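Lestidik finger kit: three weeks on my two-arm bench

I'd been nursing chewed-up gripper fingers since January, so when Miloslav Holub at Plikwood told me to try the Lestidik set, I caved. Fitting took me 21 minutes per gripper — most of it hunting for the right hex key! Re-zero the open and closed positions afterward or the tips will meet crooked.

My test piece is a pencil case with a flip-up lid, marker and all. The orange tips are narrow enough to work right at the lid's edge, and I love that.

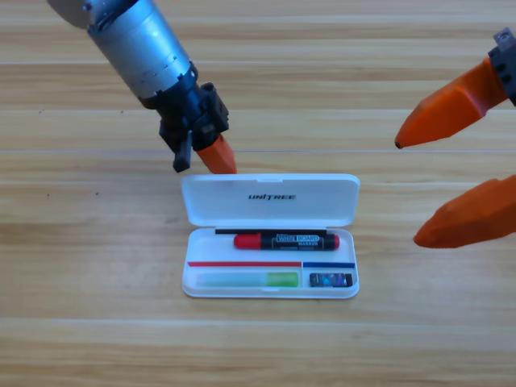 What bugs me

The screws. Mine needed snugging up after 262 cycles, and the manual says every 1000. I check them each Tuesday now (paint pen across the heads, very handy). Spare fingers also ship separately, so order a pair up front.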